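Performing Arts and the Visitor
Course handout, Unit 4: Puppet theater, village venues and the traveling audience
Session date: Tuesday, September 3, 2024
Prepared by Thắng Triệu

This handout accompanies the fourth lecture and should be read before the seminar. Students are expected to bring a printed copy, together with their notes on the Kodis reading from Unit 3. 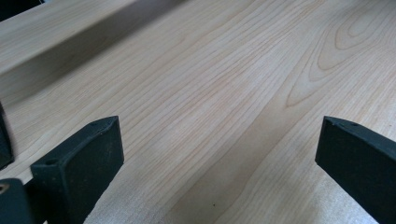
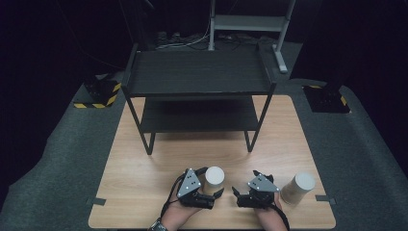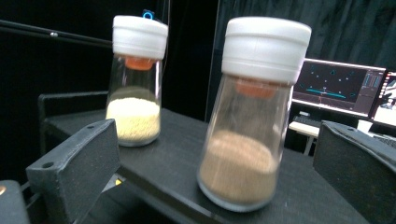 1. Scope of the unit

The unit considers what happens when a performing tradition acquires a regular audience of visitors. The case for study is the puppet theater of Sầm, a small town whose performances were for a long time given only at the close of the farming season. The town now has two permanent venues and a third that opens from March until the rains begin. Students should keep in mind that the term "traditional" is used in the brochures of all three, and that it is used differently in each.

2. The venues

The Vaketti Hall is the largest, with 800 seats. Performances are given nightly in the high season and last 37 minutes. The program is made up of short scenes, most of them comic, with a recorded introduction in three languages. Tickets are sold mainly through hotels and tour operators, and groups are seated first.

The Cidine Playhouse is smaller and older. It presents full-length pieces with live musicians and provides a printed summary of the plot at the door. Its audience is mixed: local families attend on festival evenings, and visitors make up the greater part of the house at other times. Seats are not numbered.

The seasonal venue is an open courtyard beside the market. It has no fixed name, although guidebooks have given it several. Troupes from the surrounding villages perform in turn, and the order is settled among themselves shortly before each season. Admission is by donation.

3. Repertoire and its adaptation

A full cycle of the Sầm repertoire contains 26 plays. Few troupes know all of them, and the Vaketti Hall draws its scenes from only five. Three kinds of change are discussed in the lecture.

Shortening. Scenes that depend on a long sung exchange are reduced to their opening and closing lines. The comic servant, who in the village version appears late, is brought on in the first minutes.

Substitution. Spoken jokes that rely on local dialect are replaced with physical business - falls, chases, a lost hat. Older performers have objected to this in interviews, while younger ones tend to regard it as a separate skill that deserves training of its own.

Reordering. The blessing scene traditionally opens the evening. At the Vaketti Hall it has been moved to the end, where it serves as a curtain call. Students should consider whether the scene can still be described as a blessing in that position, and for whom.

4. Audience conduct

Village audiences talk, eat and call out to the puppets by name. Visitors generally sit in silence and applaud at the end of each scene. The musicians at the Cidine Playhouse report that silence affects their timing, as several passages are written to be played under laughter or conversation. On mixed evenings the two habits meet, and visitors usually begin to join in after the first interval.

This point should be compared with the discussion of applause in Unit 2.

5. Income and training

Revenue from visitors supports the apprentice school, which was close to shutting before the first permanent venue opened. The school teaches carving, voice and manipulation over four years. Graduates who join the Vaketti company receive a fixed wage. Those who remain with village troupes are paid by the performance and commonly hold other work.

The survey distributed in class received 926 responses from people leaving the three venues. It asked where they had heard of the performance, whether they had seen puppet theater before and whether they would attend a longer piece. The tables will be handed out at the seminar and should not be circulated outside the course. Note that the courtyard is under-represented, as many in its audience leave before the end.

6. Terms to know

Staged authenticity
Repertoire, active and passive
House style
Front-of-house mediation (printed summaries, recorded introductions, guides)
Patronage

7. Preparation for the seminar

Each student should write one page on the following matter: a troupe of your choosing has been invited to perform for visitors for the first time, and has been asked to limit its program to a single hour. State which elements should be kept, which may be cut and who ought to make the decision. Refer to at least two of the Sầm venues.

Pages are to be submitted on paper at the start of the seminar. Late work will be read but not graded. Students who missed the screening of the Cidine recording may view it in the department library during opening hours; headphones are available at the desk.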